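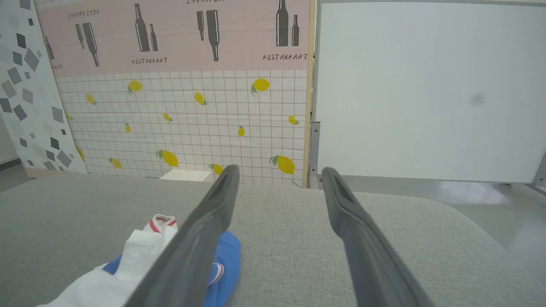
Nafula Barasa
Program Manager, Pramanik Adult Reading Project

Home Our Work Reports Partners Contact

Progress report to the Patis Fund, second period

This report covers the work done from April to the end of August under the current grant. The grant pays for evening reading classes for adults, one part-time coordinator, and printed materials.

Enrollment

We enrolled 71 learners in the period. Most came through the clinic and the two grocery stores that agreed to hand out our flyers. The radio notices brought in very few people and we have stopped paying for them. Learners are placed in one of 3 levels after a short interview with Sofia Drakos, who took over as coordinator in May.

The beginner level filled first and had a waiting list by the middle of June. We moved one teacher, Mercy Kioko, from the upper level to a second beginner class that meets at 6:30 p.m. The upper level is now smaller than we planned and may be joined with the middle level next period.

Classes

Teachers logged 436 class hours. Attendance was steady until July, when several learners went on to summer shift work and could only come every other week. Mwanaisha Mwakyusa wrote take-home packets for them, four pages each, with a phone call from the teacher in between. The packets took longer to write than we had allowed for – the first set had to be redone in larger print – but the later ones went out on time.

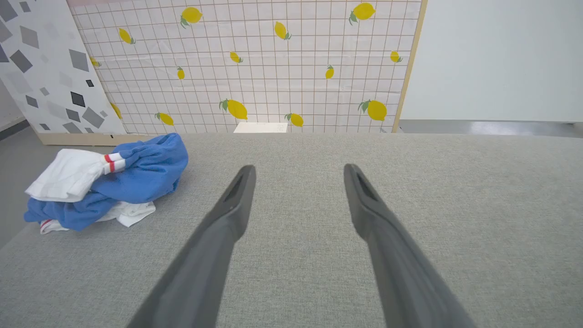 We plan to keep the packets going through the winter. Two teachers have asked for the same material in a version learners can listen to, and we are getting a price for the recording.

Materials and spending

We printed 400 copies of the beginner workbook with Mondell. The price per copy was a little under budget. Delivery was nine days late, and the first week of the June classes ran on photocopies. The savings on printing went toward bus passes, as agreed with Sun-ja Um at your office.

Staff pay is on budget. Room rental is over budget because the library raised its evening rate in July. We have asked Gratum for the use of its training room two evenings a week and expect an answer in September.

Changes requested

We ask to move the unspent radio money to room rental. No change to the total grant is needed. A revised budget sheet is being sent separately.

Next period

Fall classes start in the third week of September. Level interviews will be held the week before, and the second set of reading checks will be done in November. Results from those checks will be in the next report, along with the final attendance table for the summer.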